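Sarnmont Sound Archive – reissue and cataloging project
Progress report, November

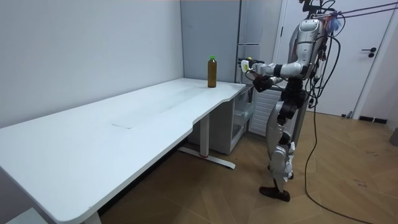
The long white desk, with the robot reaching out over the far end.

Sending this Thursday so it makes your meeting. Apologies for the patchy bits, budget sheet follows separately.

Where we are

1073 sides transferred so far. That is singles, EPs, the loose acetates and the first run of reel tapes from the Jodotus label. Catalog entries written for almost all of the singles. Albums lagging, see below.

The first compilation in the series (Jodotus, the early singles) is sequenced and mastered. Two discs. Disc one is the A sides in release order, disc two the B sides plus the four tracks that only ever came out on the label sampler. We argued a good while over whether to run A and B together the way people would have played them. Went with separate in the end. The A sides hold up fine on their own and the B sides turn out to be a stranger record than expected, much more organ, a lot of tape echo, one track that is basically a drum machine and a dog.

Sleeve notes: second draft done. Too long. Needs to lose a page or the booklet goes up a size and so does the print cost.

Sources

Most of the label's masters are in decent shape. Problems as follows.

Master for the third single is missing. The box is there, right label, right handwriting, but the tape inside is a radio jingle session. We used a clean vinyl copy and it sounds fine, small amount of crackle left in the fade because taking it out took the cymbals with it. Will say so in the notes.

Album tapes were stored tails in and then at some point rewound, badly. Edges have curled. They play, but the top end comes and goes on the left channel. Slow transfers, several passes each. This is the main reason albums are behind.

Some of the later tapes are sticky and need baking before they go near a machine. Oven time is booked in the new year. Not touching them untill then.

Acetates – one is too far gone. Photographed both labels, made one pass with the widest stylus we have, and stopped. You can make out a voice and a piano. It will be in the catalog but not on any release.

Dates

Still a headache. The label printed years on some sleeves and not others, and where we have both a sleeve and a pressing plant sheet they disagree about half the time. Rule we are using now: plant sheet wins, then the sleeve, then the matrix number, and anything beyond that gets a question mark in the catalog. Earlier entries were done before we had the rule so they are being gone back over. Dull work but should be finished before the catalog goes public.

One single, catalog number 12, may never have been released at all. We have a master, a label proof and a price list that mentions it, but no finished copy, and none of the collectors we wrote to has one either. Filed as unreleased for now. It's the best thing on the label in my opinion so it closes disc one regardless.

Flunda

The Flunda tapes arrived in October, later than hoped, in more boxes than the list said. This is the folk and dance band material, mostly recorded live in halls. Have only done a first sort. Contents do not match the boxes in a lot of cases. Some of it has been recorded over, so you get half a waltz and then somebody's bowling club dinner. Kept all of it. The dinner speeches are going in the catalog as spoken word and can be decided on later.

Sound is better than anyone had a right to expect given the age. Good room, one or two microphones, accordion nice and forward. There is easily a single disc in it, possibly a double. I would like to do a single, properly chosen, and put the rest up for listening on site.

Illés

The Illés collection is agreed in principle but not signed. Family want to keep the physical records and lend them in batches, which is fine by us, more driving but less shelving. They also asked for a say in the running order of anything released. I have said yes to being consulted and no to a veto. Waiting to hear back. Nothing in this quarter's spend depends on it.

Rights

Cleared: all the Jodotus originals, and the sampler tracks.
Not cleared: 3 cover versions. Two are with the publisher and I expect a yes. The third, publisher no longer exists under that name and the letters come back. If there's no answer by the time the booklet goes to print we drop it and disc two is one track shorter. Would be a shame, its a good version, slower than the original and all the better for it.

Website and listening

Catalog search works on the test site. It does not like accents and will not find a title that starts with "The" unless you leave the "The" off. Both known, both being fixed. Sound clips play on everything we tried except one old tablet.

Listening afternoons have been steady. People mostly come for the dance bands. Several have brought records in with them and we have borrowed a handful to transfer, including a clean copy of the second Jodotus EP with the insert, which we did not have. Insert has the full line-up on it, so that settles who was playing bass.

Money

On budget overall. Under on travel, over on boxes and sleeves, which have gone up again. Stylus replacements also more than planned, the acetates eat them. I would like to move the travel underspend across to cover both if you are happy with that. A yes by email is enough.

Next quarter

Finish the date corrections.
Cut the sleeve notes, print the booklet, send disc one and two to the plant.
Bake and transfer the sticky tapes.
Second sort of Flunda, proper listening notes this time.
Album tapes, as many as the curled edges allow.
Illés agreement signed, or a clear no.

Need from you

Decision on the travel money, as above.
Wording for your credit on the back of the booklet, and the logo in black only. The one we have is color and prints as a gray smudge.
How many finished copies you want for yourselves. Need that before the order goes in, a second run costs a lot more per copy.

Test discs can go in the mail Monday if anyone wants to hear it before the meeting after this one.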